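Notebook, small items table
May, morning session

Carrying on from the last entry. The plan was to get the small things on the wood table into a layout we can repeat, with one container for cubes and one for chargers, and to settle the white bin, which has been taking whatever people drop into it. Ladan Nouri wrote up the list from last time and I worked from her copy. Bradley Entwistle came by later with the label tape.

Rules as they stand:
Cubes and blocks go in the gray tray.
Chargers, adapters and anything with prongs or a port go in the blue basket.
Soft things and packaging go in the white bin.
Clock and lamp stay out on the table and don't count as sorted items.

The gray tray is the see-through one, so you can tell what is in it from the side without leaning over. The blue one has holes through it. Ladan calls it a tray and I call it a basket. I've written basket in the list and we should stick with that, since the inventory sheet already uses tray for the gray one.

Start layout: gray tray toward the lamp, blue basket on the other side, small things spread over the middle and front with enough space between them to get at each one. I tried a tighter spread first and didn't like it. The chargers end up leaning on the cubes and when you pick one up the next one moves. Went back to the wide spread. 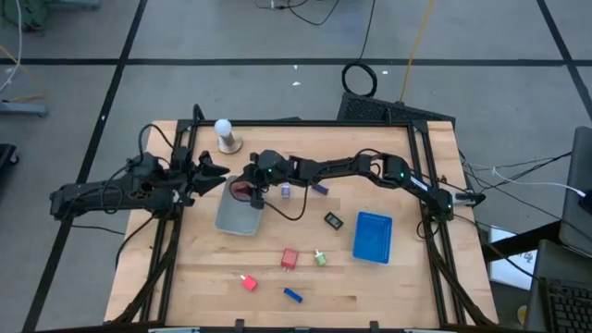
Gray tray near the lamp end, blue one right of center, small items spread over the wood.

Notes on the spread. The purple block is easy to lose against the other cool colors when you look down the table from the far end. Ladan's list has it as "purple/blue," which doesn't help, because there is also a plain blue block. I've changed the entries to "purple" and "blue, rectangular." The white and blue cube has its own line now. It was listed twice before under different names, which explains why the sheet never matched the drawer.

Drawer for the cubes is 1222, same as before. The number on the drawer front is coming off and Bradley has put it on his list for relabeling.

Chargers. Same trouble as every other time: they look alike in the list and nothing alike in the hand. "Green charger" has been used for the short plug and for the long round adapter with the USB port on the end. They are now "green plug" and "lime USB adapter, round." The round one rolls if you put it down on its side without thinking about which way the table runs. It has to go down crosswise or get a stop behind it. I've been using the clock as the stop, which is fine as long as the clock is in the layout.

Clock. We talked about taking it off the table altogether. Ladan wants to keep it because it is the only large thing with a flat front and it gives you something to line up on. I agree for now. The screen is hard to read from the end of the table, and whoever is taking notes should write the time down from the clock itself and leave phones out of it. Last month we had entries from the same session that were 6 minutes apart for the same step.

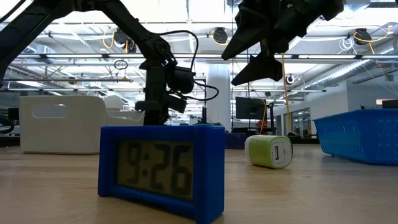 Clock at 9:26, lime USB adapter on its side next to it, blue basket off to the right.

Break, then the white bin.

The bin is too big for what we keep in it. It is the right height for a shelf and the wrong height for this table, and it hides the back corner if you set it anywhere near the front. Options we went through:

1. Leave it at the left and keep everything else to the right of it.
2. Swap it for one of the low Gosselin bins from the store room.
3. Put it on the floor and use it only at cleanup.

I prefer the second one. Bradley went to look and there were 5 of the low ones on the Pedell order, none of them unpacked yet. Until they are, option 1. Handle end goes to the left so that you can slide a hand in and drag it without lifting.

Contents of the bin are a separate question. Ladan's rule was "soft things and packaging," and then the small cans started going in there too because they had nowhere else to be. A can in the bin will lie down and go where it likes. Stood up on the table it takes hardly any room. My vote is a new line in the list for cans and other round food packaging, with a place of their own, and the bin goes back to soft things only.

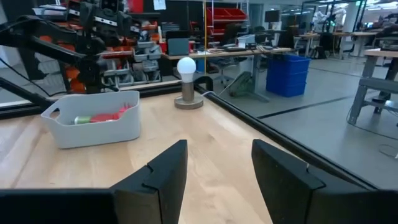
The other thing with round objects is the label. Ladan wants labels facing front at the start of every layout so we can check an item against the sheet without turning it. For anything standing up that is easy. For anything lying down you get what you get, and I have written "label up if possible" in the list, which she accepted with a face.

Lamp cord. It should run off the back of the table and stay there. If it comes forward it ends up under a tray, the tray sits crooked, and the cubes slide down to one corner. Add to the setup list: check cord before trays go down.

Second layout, with the cubes put into the gray tray first and the chargers left on the wood. I wanted to see how the table reads with only one kind of thing remaining. Much better. With the cubes out of the way the red and the pinkish plugs are easy to tell apart, where in the mixed spread I kept going back to the sheet. Suggest we keep this order, cubes first, and write it into the list as the default.

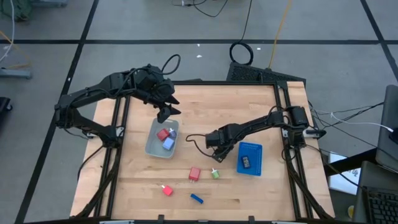

Cubes in the gray tray, one dark item in the blue basket, plugs and the blue block out on the wood.

The blue rectangular block is the odd one. By the rule it goes in the gray tray with the cubes. It is long enough that it takes the space of two of them, and if it goes in first the others have to be fitted around it. Leave it to last. Ladan would put it straight in the drawer and skip the tray. Not decided.

Dark items on the sheet: there is a line that says "phone charger, black" and another that says "battery, black (Dindeo)," and I can't match either one to a thing with any confidence. Needs someone to go through the drawer with the sheet in hand. Trirnard sent a packing list with the original box and that might settle it, if it is still in the folder.

To do
— Reprint the item list with the new names (me)
— Relabel drawer 1222 (Bradley)
— Unpack the low bins, try 2 of them on the table (Bradley)
— Find the Trirnard packing list, check the dark items (Ladan)
— Decide about the blue block
— Place for cans

Next session: same spread, cubes first, cord checked. Ladan is taking the notes.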